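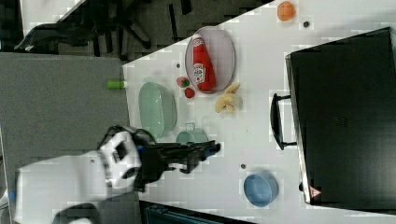
白い卓上の皿とケチャップのボトル

投票所の統廃合は誰が決めるべきか
地方選挙の区割りと手続きに関する意見

エルキクス地方自治研究所
小山澪

ブリルナウ町の選挙管理当局は、次の町議会議員選挙から投票所を七か所減らす方針を三月に公表した。対象は主に山側の集落に置かれてきた小規模な投票所であり、統合先は町の中心部と、県道沿いの二つの公共施設とされている。告示まで日が浅いこともあって、町内の議論は、減らすことに賛成か反対かという一点に集まりつつある。本稿はその賛否に直接答えるものとは性格が異なる。投票所の配置という事柄を、どの機関が、どのような基準に基づき、いつまでに決めるべきか。この点についての当研究所の見解を述べる。

初めに、当局の方針に相応の根拠があることは認めておかなければならない。投票所を一つ開くには、投票管理者と立会人を確保し、名簿を用意し、投票箱を運び、夜には開票所まで確実に送り届ける必要がある。有権者の多少にかかわらず、この手間はほとんど変わらない。今回の対象で最も小さいドルブロウ地区の投票所は、登録されている有権者が271人である。これに対し、中心部の最大の投票区は4,000人を一か所で受け持っている。両者に同じ体制を敷き続けることへの疑問は、町議会でも以前から出されていた。立会人のなり手が見つからず、告示の直前になって職員の親族にまで声をかけたという話も、当局の説明資料に率直に記されている。

問題は、この根拠がいつ、どのような形で住民に示されたかである。説明資料が町の窓口に置かれたのは、方針が公表されたのと同じ日であった。意見の受付期間は設けられたものの、その締切は、当局が新しい投票区の告示文案を作成する日より後に設定されている。意見を読む前に文案ができあがる日程であり、これを意見聴取と呼ぶことには無理がある。寄せられた意見がどこで検討され、どの部分が反映され、あるいは反映されなかったのかを記録する様式も、資料の中には見当たらない。

制度の上では、投票区を設けるのは選挙管理当局の権限である。議会の多数派が自らに有利な場所へ投票所を動かすことを防ぐため、この権限が議会や首長から切り離されていることには十分な理由がある。当研究所はこの独立性を弱めるべきだとは考えない。町議会の一部には、投票所の増減を条例事項とし、議決を経なければ変更できないようにする案がある。趣旨は理解できるが、賛成しかねる。次の選挙で当落を争う当事者が、投票所の位置を採決で決めることになるからである。七か所のうちどこを残すかという問いは、容易に、誰の地盤を残すかという問いに置き換わる。

しかし、独立した機関が決めることと、決めた理由を明らかにしないこととは別の問題である。独立性が高い機関ほど、判断の基準をあらかじめ文書にしておく責任は重い。ブリルナウ町の場合、投票所の統合に関する基準は内規として存在するとされているが、本稿の執筆時点で公表されていない。説明資料は「有権者数、距離、施設の状況等を総合的に勘案し」と述べるにとどまる。総合的な勘案という言葉は、行政文書では珍しくない。だが、どの要素をどの程度重く見たのかが分からなければ、住民は反論することも納得することもできない。

距離の扱いを例に取る。当局の資料にある距離は、集落の中心点から統合先の施設までを地図上で測ったものである。ドルブロウ地区から県道へ出る道は谷に沿って大きく曲がっており、冬には一部の区間が片側通行になる。日中の路線バスは本数が限られ、投票を終えた人が次の便を待つ場所には屋根がない。いずれも地区の住民には周知の事情であるが、直線で測った数字には現れない。移動の負担を測るのであれば、公共交通を使った場合の往復の所要時間を用いるべきであり、自家用車の運転をやめた人がどの程度いるかについても、地区ごとに把握しておくことが望ましい。

この点について、当研究所の公開討論会に参加した行政法研究者のボニファシオ・バロソ氏は、距離の基準には必ず例外規定が伴わなければならないと指摘した。基準を一律に当てはめれば、川一本を隔てただけの集落が遠くの施設に割り振られることがある。例外を認める条件と、例外を認めた場合の公表の方法を先に決めておくことで、後から特定の地区を優遇したという批判を避けることができる、というのが同氏の論旨であった。首肯できる指摘である。

他方で、現在の投票所をすべて残すことが最善であるともいえない。古い集会所の中には、入口に段差があり、車椅子での入場に介助を要するものが残っている。暖房の能力が足りず、立会人が一日を過ごすには厳しい建物もある。記載台を置く間隔が狭く、隣の人の手元が見えかねないという苦情も過去に寄せられた。投票の秘密が守られ、誰もが自分の力で入れる施設に移ることには、明らかな利益がある。統合への反対論が、近さだけを理由にこうした点を素通りするならば、それもまた公平な議論とはいえない。

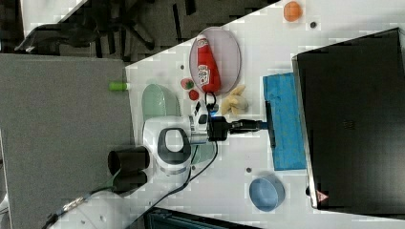
投票所が統合されると、これまで使っていた入場券はどうなるのか。
新しい投票所の名称と所在地を記した入場券が、告示後に改めて各世帯へ郵送される。届かない場合や紛失した場合でも、名簿に登録されていれば、投票所で本人確認を受けたうえで投票することができる。

代替の手段として当局が挙げているのが、移動式の期日前投票である。車両に投票箱と記載台を載せ、決められた時刻に集落を回る方式で、町では「ズールー」という事業名で前回の選挙から試行されている。前回、この車両で投票した人は370人であった。当局はこれを成果として説明し、七か所の廃止を補うに足りるとしている。

試行そのものは高く評価したい。担当職員が少ない人数で名簿の照合と車両の運行を両立させたことは、容易な仕事ではなかったはずである。ただし、370人という数字から、廃止される投票所の機能が代替されると結論づけるのは早い。この中には、もともと中心部の期日前投票所を利用していた人が含まれている可能性がある。内訳が公表されていない以上、山側の有権者がどれだけ新しい手段に移ったのかは判断できない。集落ごとの利用者数を、個人が特定されない範囲で示すことは難しくないはずである。人数が少なく秘密の保護に懸念がある集落については、隣接する集落と合算すればよい。

巡回の時刻にも検討の余地がある。前回の停車時間は平日の日中に偏り、多くの集落では午後三時までに車両が次の場所へ移っていた。農作業や通勤のある人にとって、この時間帯に立ち寄ることは難しい。移動式の投票が高齢者のための福祉的な事業として設計されていることの表れであろうが、投票所を廃止した後にはその位置づけは通用しない。地域の全有権者に開かれた投票の場として、夕方の停車を少なくとも一度は設ける必要がある。

公開討論会では、町外で選挙実務に携わってきたラディ・モハメド氏から、移動式投票は当日の投票所の代わりにはならないとの意見も出された。期日前に投票する人は、候補者の最終盤の訴えを聞く前に判断を下すことになる。選挙期間がもともと短い町村の選挙では、選挙公報が届く前に車両が来てしまう集落さえ生じうる。有権者が判断の材料を手にする前に投票の機会だけが過ぎるようでは、機会を保障したことにはならない。巡回の日程は、公報の配布が終わる日を基準に組まれるべきである。

これに対し、セベリノ・エステバン氏からは、配置の議論に時間をかけすぎることへの懸念が示された。立会人の不足は現に起きている問題であり、統合を先送りすれば、次の選挙でどこかの投票所が定員を満たせないまま朝を迎える事態もありうるという。この懸念は軽視できない。適法に開けない投票所を名目だけ残しておくことは、住民に対して不誠実である。

もっとも、手続きを整えることと統合を先送りすることは同じではない。基準の公表は、すでに内規があるのなら直ちに行える。意見の締切を文案の作成より前に移すことも、日程の入れ替えで足りる。立会人については、投票区の区域外に住む有権者にも広く募集を行い、午前と午後の交代制を認めることで、負担を和らげることができる。交代制をとる場合には引き継ぎの記録を丁寧に残す必要があるが、書式を一枚整えれば済む話であり、過大な事務とはいえない。

町議会の役割についても触れておく。議会が投票所の位置を採決すべきでないことは先に述べたとおりである。しかし、議会には予算を審議し、執行の状況をただす権限がある。選挙費のうち投票所の運営に充てられる額、移動投票車の運行に要した費用、施設の段差解消に必要な経費を一覧にして提出させ、公開の場で質疑を行うことは、議会の本来の仕事である。統合によって浮いた費用が何に使われるのかも、現時点では示されていない。削減額を山側の移動手段の確保に充てるという約束が予算書の上で確認できれば、住民の受け止め方は大きく変わるであろう。

以上を踏まえ、当研究所はブリルナウ町の選挙管理当局に対し、次の事項を求める。

第一に、投票区の統合に関する内規を、例外を認める場合の条件を含めて公表すること。公表の方法は町の広報とウェブサイトの双方によるものとし、窓口での閲覧にとどめないこと。

第二に、統合の対象となる地区ごとに説明の場を設け、そこで出された意見と当局の回答を文書で残すこと。説明の場は日中に限らず、夜間にも開くこと。

第三に、移動投票車「ズールー」の利用状況を集落単位で明らかにし、停車時間と巡回日程を見直すこと。

第四に、統合後の最初の選挙について、旧投票区ごとの投票率の変化を検証し、著しい低下が認められた地区では投票所の再設置を検討すること。

このうち第四の項目には、当局の内部に慎重な意見があると聞く。投票率は天候にも候補者の顔ぶれにも左右されるため、統合の影響だけを取り出すことはできないという理由である。統計上の指摘としてはそのとおりであろう。だが、統合の対象とならなかった地区との比較は可能であり、複数の選挙を通じて差が続くようであれば、配置を疑う十分な理由になる。一度廃止した投票所は二度と戻らないという前提を置かないことが、廃止の判断そのものへの信頼を支えると考える。

討論会の終わりに、ドルブロウ地区から参加したアニック・ムラン氏が、投票所がなくなれば地区に役場の人が来る日もなくなると発言した。投票所の配置を論じる資料に、この種の事情を書き込む欄はない。選挙事務の範囲を超える問題であることも確かである。それでも町は、出張窓口や巡回相談を含めて、山側の集落との接点を今後どのように保つのかを示す立場にある。選挙管理当局の方針とは別に、町長部局としての考えを告示前に明らかにするよう求めたい。

本稿に対する意見は、当研究所の編集担当宛てに書面で受け付けている。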